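Home | Lists | Archive | Search | Help
Print this message | E-mail this message

Subject: Re: can they clear a desk yet?
From: Brândușa Ilie
Date: 2 March 2023

> The Cerden people told us their arm would be sorting parts at
> Grisetti by April. I still can't get one to put a calculator
> back in a drawer. Are we close or not?

Not close, in my view. For a fixed bin and one kind of part, yes - Prutex has sold that for years. A desk is harder. Our task is a table with a paper cup, a calculator and a divided wooden box.
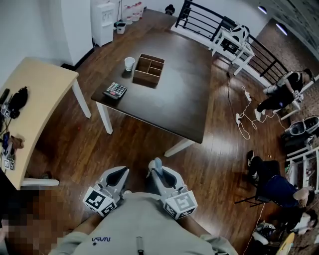 1. What works

Picking up the cup, mostly. We have some 200 demonstrations done by people with hand-held grippers, and the policy trained on them is fine as long as the cup stands upright.

2. What doesn't

Anything flat. The calculator gets pushed along the table until it reaches the edge.
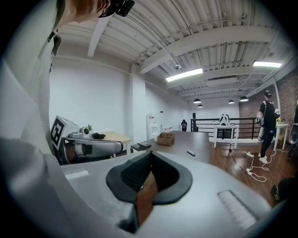 Cârstea thinks 3000 demonstrations would fix it. I doubt that. The first 100 helped a lot and the next 100 hardly at all, so I would look at the fingertips before collecting more. 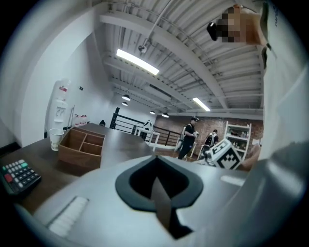
As for Grisetti, ask what happens when a part lands on its side. If the answer is that a worker comes over, you still need the worker.

Brândușa

2 replies | 0 shares
Previous | Next | Thread index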